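Ticket 1195: youth award nomination form loses the second reference letter
Opened by: Kamala Krishnan, Gredosgate Youth Rights Network
Status: Open, waiting on Priltano
Date: Mar 25, 2024

What's going on

Hi again! I'm putting in nominations for the young activist award and the Priltano form keeps eating my second reference letter. I fill in the nominee's details, I attach letter one (fine), I attach letter two (also fine, green check mark and everything), and then on the review page there's only one letter. If I go back, the second slot is blank. The rules say every nominee needs 2 letters or they don't go to the judges, so I'm a bit stuck.

It's happened with three nominees so far. The one I care about most is a young woman from Mancuso who got the bus fare petition going at her school, and her second letter is from her old principal, who took since November to write it. I am not asking him for another one!

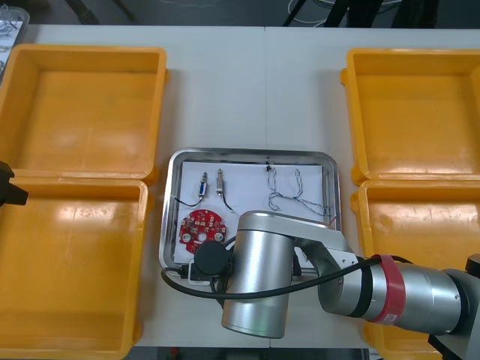 What I've tried

Logged out and back in. Same thing.

Different browser, then my sister's laptop. Same thing on both.

Renamed the file, in case it was the apostrophe in the name. Nope.

Swapped the order, so the principal's letter went first and the teacher's went second. Now the principal's letter stays and the teacher's disappears. So I really don't think it's the file, it's whatever goes in slot two.

Saved as a draft after each upload. The draft page says "344 KB attached," and that's the size of the first letter all by itself.

Reply from Colm Ó Flaithearta, Priltano support

Thanks Kamala, the swap was a useful test. Can you tell me if you're typing anything in the "relationship to nominee" box for the second referee, and if so how long it is? Please leave the draft where it is and don't delete it.

Kamala again

Oh, that box! Yes, I've been writing quite a lot in it (the principal has known her since she was six, and I wanted the judges to have that). I cut it down to "Former principal" and the letter showed up on the review page. I did a little dance in the kitchen.
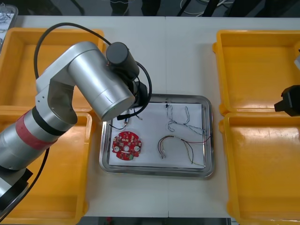

Then I tried the same trick with the nominee from Skutow and it only half worked. The letter stayed through the review page, but when I hit submit I got sent back to the start with error 91 and no other message. Her draft is still there, with both letters showing, so I've left it alone like you said. The third one I haven't touched yet, I'm a little scared to.

Two things I'd love to know. Can you submit the Skutow one from your side if the deadline gets close? And could the box please tell people when they've written too much? I help a lot of first-time nominators and they'd never guess that a long answer was what knocked their letter off. A few of them write even more than I do.

I can send screenshots of the error tonight once I'm home, the office printer has taken over my afternoon.

Colm Ó Flaithearta

Got it. I've passed error 91 to the forms team with your draft attached. Hold off on the third nominee for now, and yes to the screenshots please.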